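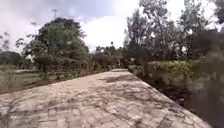 Boards > Grounds & Facilities > Robots and Automation > Buying a path rover, what to budget

pathcrew_uva
Oct 9, 2024
We run the grounds at Uva and want a small rover to drive the walks and the paved lot and log surface condition. Down to two: the Kvam, and the Clurkard with the bigger wheels. Money has to be committed by February. What did you forget to budget for?

slowgear
Wheels and batteries. We went through 2 sets of wheels on block paving in the first season. Get the Clurkard.

tarpatch
Disagree. The Kvam is fine on blocks if you keep the speed down. What got us was tree shade. Patchy shadows on pale paving got logged as damage, and somebody had to sort through 720 flags by hand. Put staff hours in the budget before you put in bigger wheels.

slowgear
That's a settings problem. A wheel that drops off the side of a raised walk is a repair bill.

pathcrew_uva
Both apply to us. The long walk has shade across it and the ground drops off along one side. Draft list so far, comments welcome:

1. Rover plus one spare battery. Prurka quoted 14 weeks for either model, so the order goes in this fall.

2. Mapping visit for the open paved area. It has long dark lines running across it, sealed cracks or seams, and I want them marked as known before the first survey -- otherwise we pay to review them every time.

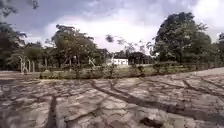

3. Spare wheels, two sets.

4. Staff time for checking flags. I put in 37 hours for the first year.

tarpatch
37 is low. Double it, and drop item 3 to one set.

slowgear
Keep both sets. I'd cut the mapping visit and do that yourself with the remote. Two afternoons, maybe three.

pathcrew_uva
We might try that. Still want a price on the visit. Will post the quote when Prurka sends it.

3 shares | 8 comments
Contact the moderators | © 2024 Grounds & Facilities Boards | Back to top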